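Clearing the Tasting Table
Tue 13 April
By the Household Programs Office, Totar

We use cookies to remember your preferences and to measure visits to this site. By continuing to browse, you accept our use of cookies. Manage settings.

The Household Programs Office at Totar offers short courses in home economics to residents of Plullatby and the surrounding district. The present gallery accompanies the unit on clearing a tasting table, taught as part of the Prisard series. It covers the handling of clear plastic cups and lids, the lining of a table bin, and the storage of dried flowers used in infusions and decoration. The notes between the pictures are taken from the course handbook and have been shortened for this page.

Emptying and discarding cups

Tasting cups are small, and participants seldom finish them. Fruit purees, custards and thick infusions settle toward the bottom, where a film remains after the cup has been set down. Liquid is to be poured into the slop bowl first. A cup that holds only a film or a spoonful of solids may go directly into the lined bin. Cups are not to be nested until they have been checked, as a stack with food between the layers is difficult to separate and will leak when carried.

Brownish residue near the base of a translucent cup, beside the lined bin.
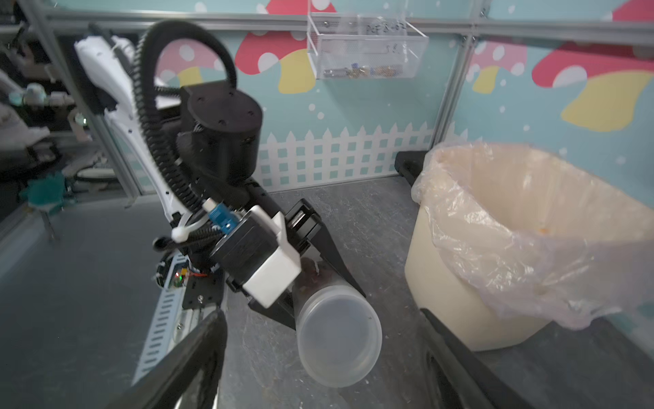 Placing the bin

A bin on the table shortens the work considerably and is preferred for groups of up to 10. It should stand at the back, near the center, so that it can be reached from both sides without anything passing over the serving dishes. For larger groups a floor bin is placed at each end of the table and the table bin is reserved for cups.

The office recommends a bin with a plain, wide mouth. Lids that swing or must be pressed are unsuitable for this purpose; they collect food on the underside and slow the line. A light-colored bin shows splashes quickly, and this is regarded as an advantage, as it prompts staff to wipe the outside at the end of each session.

Items still in use remain at the front of the table and items to be cleared are moved back by stages. Clear plastic is easily overlooked on a patterned surface. Staff should pass a hand over the whole tabletop before declaring it clear, and should look along the surface from a low angle, where the rims catch the light.

A clear cup held sideways at the beige wastebasket, with a small stack of cups still upright on the table. 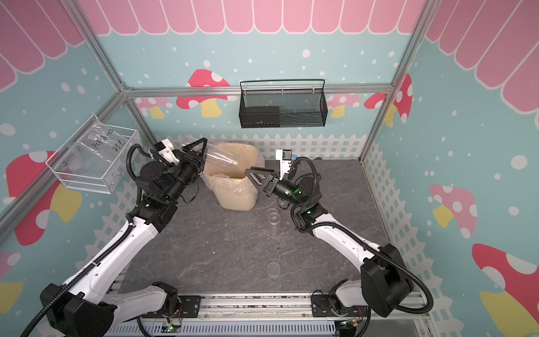 May clear plastic cups be washed and used again at a later session?

Cups sold as single-use are not reused for food at Totar. They scratch easily, and the scratches hold residue that ordinary washing does not remove. Clean cups that have been rinsed and dried may be kept for sorting buttons, seeds or craft materials, and should be marked clearly so that they do not return to the kitchen shelves.

Lining the bin

The bag should be larger than the bin by a hand's width on every side. It is opened fully, pushed down to the base and smoothed against the walls so that air does not remain trapped beneath it. A bag that has not been seated properly will be pulled inward by the first heavy item, and the remaining items will fall between the bag and the bin.

Colored and opaque bags are stocked for the main kitchen. For the tasting table the office supplies clear bags, which allow staff to see whether a spoon or a serving dish has gone in by mistake. Seven spoons were recovered in this way during the October sessions.

A cup tipped over the bin, with another cup and flat round pieces of clear plastic remaining on the table.

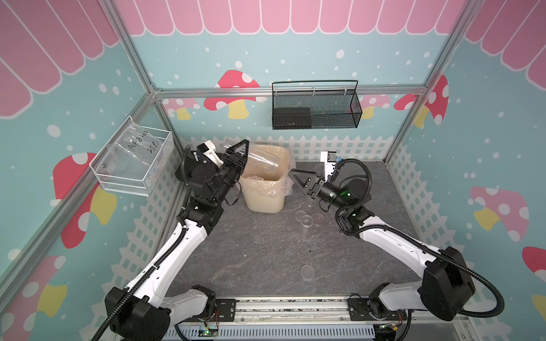
The order of clearing matters more than speed. Cups go first, beginning with those nearest the bin, and flat items follow once there is open space in which to see them. Participants in the Prisard series are asked to complete one type of item before starting on the next, so that a lid is not left under a tray or carried off with the clean stock. The clear discs lying flat near the upright cup are of the kind most often missed, particularly on a dark gray surface with pale veining. The bag has been turned out over the rim of the bin, as the handbook requires, and the crinkled edge can be gathered from the outside when the time comes to tie it. The wire-mesh basket on the wall above the bin keeps a flat box off the work surface, an arrangement the office encourages wherever a wall will bear the weight.

Bags are changed when two-thirds full. The edge is lifted on all sides at once, gathered, twisted and tied before the bag is raised from the bin. A replacement is fitted immediately, even at the end of the day, and spare bags are kept folded at the base of the store cupboard in the Kiss Room.

Labeling spare stock

Packets of cups and lids are opened one at a time. Any part packet is closed, marked by hand with the stock code and the quantity remaining, and placed in a basket at the side of the table. Figures are written large enough to be read from standing height. The office purchases cups in cartons of 1,000, and a clear label on each part packet has reduced the number of cartons opened before they are needed.

Keeping dried flowers

Dried rosebuds, chamomile heads and lavender are handled last, after the bin has been emptied and the table wiped and dried. They absorb moisture readily and take up the smell of food. A clear jar with a threaded rim and a close-fitting lid is suitable for small amounts. The jar is to be washed, dried in warm air and left open for two hours before filling.

Whole buds should be moved a few at a time. They are brittle, and those at the bottom of a deep jar are crushed by the weight of the rest. When a jar has been tilted to add or remove buds, it is set upright again before the lid is fitted, and the threads are checked for broken petals, which prevent a proper seal. Any bud that has rolled away across the table is inspected before it is returned. Buds that have touched food are discarded.

Pink and red rosebuds in a clear jar without its lid. A single deep red bud lies farther back on the table. 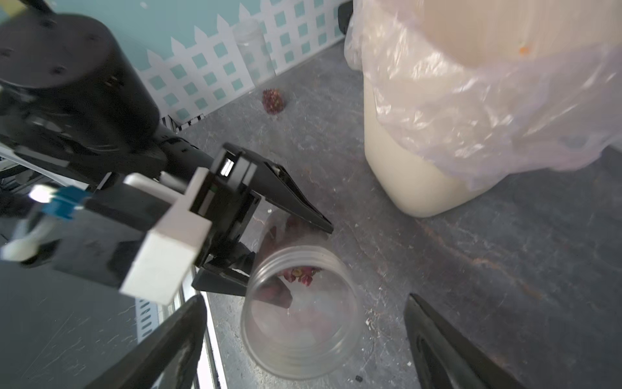

Jars that have been filled are dated on the base and stored away from direct light, since the color of red and pink buds fades within a season on an open shelf. Flowers intended for infusion are kept apart from those intended for decoration, and only stock purchased as food grade may be used in drinks. The two groups are never combined, even where the buds are of the same variety and appear identical.

Jars are opened and checked at the start of each term. Buds that feel soft, or that have a musty smell, are removed together with the remainder of the jar. Faded buds that are otherwise dry may be transferred to the decoration shelf.

Further information

The full handbook for the Prisard series may be consulted at the Totar front desk in Plullatby during opening hours. Printed copies of the table-clearing unit are available to enrolled participants on request. Groups wishing to reserve the Kiss Room for a tasting should apply in writing and state the number of places required.

Receive notices of new courses and galleries by email. Enter your address to subscribe to the Totar newsletter. You may unsubscribe at any time.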